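The Brush Stays 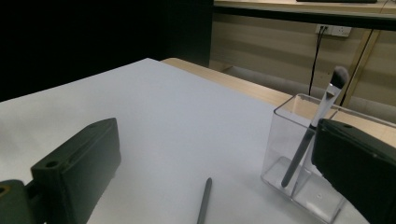

Seren Humphreys

Inna had promised her sister that the whole table would be clear by four o'clock, and at twenty past three she was still in love with everything on it.

It had started so well! She had thrown the big white sheet over the wood, the way their aunt used to before a party, and tipped out both drawers and the old Khan suitcase on top. Eye shadows in colors she had worn once, to the opera. A Pirard lipstick worn down to a little slanted stump. Hairpins, ticket stubs, a tube of greasepaint that still smelled like the theater on Prerkenus Street, where she had done faces for 40 performances of the same terrible musical and cried when it closed.

"You can keep 2 things," Tomomi had said on the phone. Tomomi had moved four times and was very strict about boxes. "Two, Inna. Pretend you're getting on a boat."

So Inna pretended. She made a pile for the boat and a pile for the shore, and the boat sank almost immediately under the weight of the pile. She started over. She gave the eye shadows to the girl downstairs, who screamed with joy and ran back up to ask whether she could have the suitcase too (she could). The hairpins went, and then the greasepaint, after one last sniff.

That left the brush in its clear box, leaning the way it always leaned, with its soft dark head up over the rim. What a brush! It had powdered kings and a goose. It had powdered Justinas on his wedding day, when he was so nervous that he sneezed and the whole front of his suit went pale, and everyone at the church door laughed until the organist came out to see what was wrong.

And it left the stylus. She had never made up a single face with the stylus. She had bought it in May, telling herself that she might draw the faces now, all the ones she remembered, and then she had been too shy to begin.

The phone rang.

"Well?" said Tomomi. "Is it clear?"

"Nearly."

"What's left?"

Inna looked at the box and the gray stylus lying on the sheet. Sun had come over the roof across the street.

"The boat's ready," she said. "Listen, do you remember the goose? What shape was his beak?"

Tomomi had to think — and then she was off, talking faster and faster, and Inna picked up the stylus.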